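List Home | Archive | Threads | Authors | Search | Log in

Subject: Re: Moisture readings before gluing down the floor
Date: October 22, 2020
Replies: 2

> We are getting ready to glue down the Comadia engineered boards in the
> ground floor hall. The slab was poured in April. A pin meter pushed
> against the concrete reads low everywhere, and the surface is pale and
> looks dry. The building is heated but the windows have been open on and
> off. Is the pin meter enough, or do we need to drill? The Geerts
> adhesive sheet gives a limit in relative humidity and I don't see how to
> get from one number to the other.

You can't get from one to the other. A pin meter measures electrical resistance between two points and is calibrated for wood. On concrete it responds to salts, steel near the surface and the top few millimeters of paste. It is useful for finding the worst spots to test and for nothing beyond that. If the adhesive sheet states its limit as relative humidity in the slab, that is the quantity you have to measure, and it means drilling.

Procedure as I run it:

Close the windows and bring the room to service temperature. Hold it there for at least 2 days before drilling, and keep it there until the last reading is in. A slab that is warming up or cooling down will give you readings that drift, and you will not be able to tell drift from drying.

Drill dry. Depth is 40 percent of slab thickness if it dries from the top only, 20 percent if it dries from both faces. A ground floor slab over a vapor barrier is the first case. Vacuum the hole, brush it, vacuum again. Dust left in the bottom holds moisture and slows the probe.

Set the sleeve to full depth and cap it. Then wait. The usual mistake is reading after an hour or so and writing down whatever the display says. The freshly drilled wall of the hole is not yet in balance with the air in the sleeve. Follow the waiting time in the test standard your adhesive sheet cites, and check which edition it means, as the time has changed between editions.

We have used Himano probes on the last several jobs. Put them in the room well ahead of time so they are at the same temperature as the concrete. A cold probe in a warm hole can condense, and the reading will then sit high for a long time. Check each one against a salt reference before the job and log the offset next to the serial number.
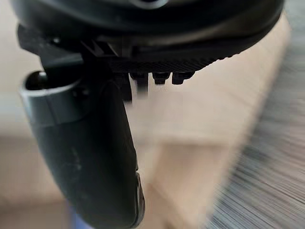

On limits: the sheet I have for the Geerts product is not necessarily the same revision as yours, so go by the one that shipped with your pails. If it says 90 and your worst hole reads over that, the hall fails. Do not average the holes. One wet area is enough to lift boards, and it will usually be near an outside wall or where the slab was patched.

Two further points. First, the air in the room matters to the boards separately from the slab. If the hall is sitting at 65 percent when you lay and then drops in heating season, expect gaps. Check the board maker's range and log the air readings together with the slab readings. Second, a surface film such as Imeleo will change how fast the slab dries. If it was sprayed on as a curing compound, it has to be ground off anyway for the glue to bond, and I would grind it before testing and let the slab stand open for a while.

If you post the slab thickness, whether there is a barrier under it, and the hole locations, I can comment on the layout. Please send the readings as plain text. The list strips spreadsheets.

Previous in thread | Next in thread | Reply to list | Back to top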